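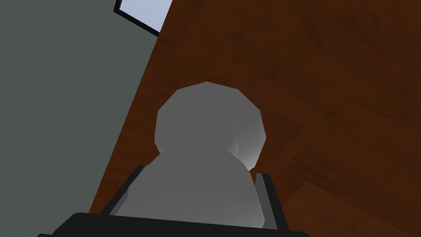

1. Objeto del informe

Informe de avance de Stamonia para el programa Condusport, a 20 de marzo de 2019. Cubre la fase de ensayos en simulación del robot de dos brazos y, en particular, el fallo de apertura de pinza que obligó a parar la campaña. Redacta: Robel Mekonnen.

2. Trabajo realizado

Se han ejecutado 823 episodios de agarre y transporte en el entorno doméstico simulado Flurkitz. El robot debe coger un objeto con una pinza, salir por la puerta y dejarlo en la habitación contigua. Los agarres en reposo no han dado problemas, tampoco con el objeto blanco de cabeza redondeada, que es el que peor se adapta a los dedos.

3. Incidencia

En 4 episodios la pinza izquierda se abrió sin orden de apertura durante el desplazamiento y el objeto cayó. En dos de ellos el brazo siguió la trayectoria con la pinza vacía y el episodio quedó registrado como correcto. Esto último es lo más grave: en el equipo físico supondría una caída de carga sin parada ni aviso.

La causa de la apertura está localizada. Cuando el controlador de la base y el de los brazos publican a la vez, la consigna de fuerza de la pinza se pierde y el módulo Foulkes aplica el valor por defecto, que es pinza abierta. El tiempo de espera antes de pasar a ese valor era de 300 ms. 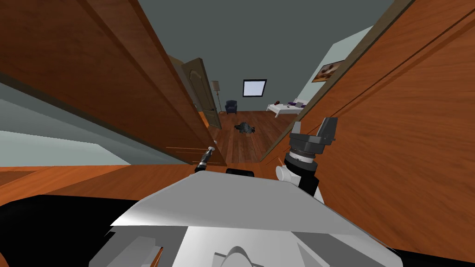 Figura 2. Vista desde el robot, con el cuerpo y las pinzas en primer término, una puerta y un panel de madera detrás y el dormitorio al fondo.

4. Medidas adoptadas

- El valor por defecto pasa a ser «mantener última consigna».
- La pérdida de consigna genera parada de la base y de los dos brazos.
- El criterio de éxito comprueba la presencia del objeto al final del recorrido.
- Los episodios anteriores se están reevaluando con el nuevo criterio. Hasta terminar, la tasa de éxito comunicada en el informe previo debe considerarse provisional.

5. Pendiente

Falta repetir la campaña completa con la corrección y revisar el giro de la base al cruzar la puerta, donde se concentran las pérdidas de consigna. El paso al equipo físico se retrasa a mayo. No se solicita presupuesto adicional.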